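Stories > Short Fiction > Ferry Season

Print this page | E-mail this to a friend

The Last Boat to Prurkholm

Sep 8, 2023
By Idalina Vilela

Missed it. By the length of the pier, maybe less. Liis Lill stood with one shoe half off and watched the stern lights go out past the breakwater, and the man in the ticket booth pulled down his shutter like he was embarrassed for her.

"Next one?" she yelled.

"Morning."

"What time morning?"

Shutter all the way down. Click.

So. One suitcase, one coat, one paper bag with the cake in it, and the cake already leaning. Her father's cake. He'd be seventy at midnight and she had promised, on the phone, twice, I'll be there for dinner, Papa, put a plate out. He would have put a plate out. He'd have put it out at noon.

She tried his number. Nothing, the long flat tone it made when the wind was on the island and the line went funny. Tried it again. Put the phone away before she threw it.

There was a bar. There's always a bar. This one was called Sarantis and it had a stove and a dog and a row of stools, and on the last stool a man in a wool hat eating soup like somebody was timing him.

"You missed it," he said, not looking up.

"I know I missed it."

"Everybody misses it in fall. They move it up and they don't change the sign."

"They moved it up?"

"Thirteen minutes." He tore some bread. "Since the first of the month. It's on a paper in the window of the post office."

"I don't live here. Why would I look in the window of the post office?"

"I'm only saying where it is."

His name was Markos Kokkinos and he drove the fuel truck, and the woman behind the counter called him Koko and told him to quit bothering people. He didn't quit. Where was she going? Prurkholm. Who to? Her father, the old man with the green gate, by the church. Oh, him. Oh, *him*, with the bees?

"No bees anymore," Liis said. "He gave them up."

"He did not. He sold me honey in March."

She sat down. Hadn't meant to. The stool was just behind her and her knees did it on their own.

He'd told her he gave them up. After the fall, the ladder, the night in the hospital when she drove six hours and he was sitting up in bed telling the nurse about clover. She'd made him promise. She'd cried, even, real crying, in the hallway by the vending machine. And he'd patted her hand and said all right, all right, no more bees.

"How much honey?" she said.

Markos looked at the woman. The woman looked at the dog.

"A jar," Markos said. "Couple of jars."

"Koko."

"A case."

Soup came. She hadn't ordered it. Fish and potato, too much pepper, and she ate it so fast she burned the roof of her mouth and kept going. The clock over the bottles said quarter past seven. The plate would be on the table still. He'd have put the other plate over it, upside down, to keep the flies off.

"There's Filippos," the woman said.

"Filippos won't," said Markos.

"He might. For the old man he might."

"He's got the Skonar in pieces. I saw it, he's got half the engine on a bedsheet."

"That was yesterday."

"Who's Filippos?" Liis said. "What's a Skonar?"
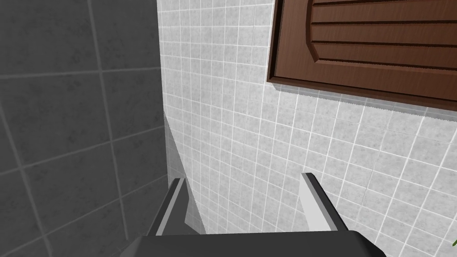
Vol. 6, No. 13 | page 201

The Skonar was a boat. Sort of a boat. It had been blue at one time and it had a cabin the size of a phone booth and a wheel that came off a school bus. Filippos Economou was lying under the engine cover with a flashlight in his teeth and when Markos kicked the hull he said a word that Liis pretended not to get.

"Lady needs to go over," Markos said.

"Lady can go over in the morning."

"It's the bee man's daughter."

Quiet. Then a hand came out and put down a wrench, very careful, on the bedsheet.

"Which daughter? The one who made him stop?"

"He didn't stop," Liis said. "Apparently."

Filippos came out the rest of the way. Younger than she figured. Grease up to the elbows and a bandage on his chin. He looked at the suitcase, then at the cake bag, then out at the water, where it was getting dark fast and the chop had little white bits on it.

"I don't take money," he said.

"Okay."

"I take cake."

"You can't have the cake. It's his birthday cake."

"Then I take a piece of it. Over there. When he cuts it."

"Fine. Yes. Can we go?"

Engine wouldn't catch. Wouldn't, wouldn't, coughed once, died. Filippos said something soft to it. Markos said something loud. It caught, and the whole boat shook like a wet dog, and Liis got the suitcase in and then herself in and the cake bag against her chest with both arms, and they were off the pier before she had sat down all the way.

Cold! She'd forgotten how cold it got out past the wall. Spray over the side every third wave. Filippos steered standing, one hand, yelling back at her over his shoulder, and she got maybe half of it.

"—told me you were a lawyer—"

"I'm not a lawyer! I do insurance!"

"—said that's the same thing—"

"It isn't!"

"—talks about you all the time. Every time. You know he has 958 hooks in a jar? He counted them for me. Winter. Nothing to do, he's counting fish hooks, he tells me this one's from when you were little, this one Liis lost it in the dock, this one Liis put in my thumb—"

She remembered the thumb. She had been five and she'd screamed louder than he did. He had sat down on an overturned bucket and said look, look how good you tied it, it won't come out.

She didn't say anything for a while after that. The boat banged along. She could see the church light now, and a lower light to the left of it that could be anybodys.

It was his. He was on the landing. Of course he was on the landing, he'd have heard the engine, he knew every engine on that water, and he had the lantern up and his good jacket on over what looked like pajamas. And behind him a big man she didn't know holding a coat out, trying to get it on him.

"Put the coat on, Mr. Lill," the man was saying. "Put it on, she's coming, she can see you fine."

"Liis? That's the Skonar. Is that Liis?"

"It's me, Papa. I missed the boat."

"They moved it up," he said. "It's in the window of the post office."

She got across the gap somehow, Filippos had her by the sleeve, and then she had her face in the good jacket and it smelled like smoke. Pine needles and burlap. The stuff he burned in the smoker to make them sleepy. She knew that smell like she knew her own name.

"Papa."

"Hm."

"How many hives?"

He looked at the big man, who turned out to be Tarmo Koppel from up the hill, who got very interested in tying off the boat.

"Tarmo does the ladder," her father said. "I don't go on the ladder at all. I stand at the bottom and I tell him he's doing it wrong."

"He does," Tarmo said. "He tells me the whole time."

"How many, Papa."

"Well, it's late. You must be hungry. I put a plate out."

They went up the path single file, lantern first. Filippos last, with the suitcase on his head. The green gate stuck, same as always, and you had to lift it and kick it, and she lifted it and kicked it without thinking. Behind the house in the dark there was a low sound, warm, steady, a lot of it. She stood a second with her hand on the gate and listned.

"Liis," her father called. "Come in, come in. Who sat on this cake?"

Print this page | E-mail this to a friend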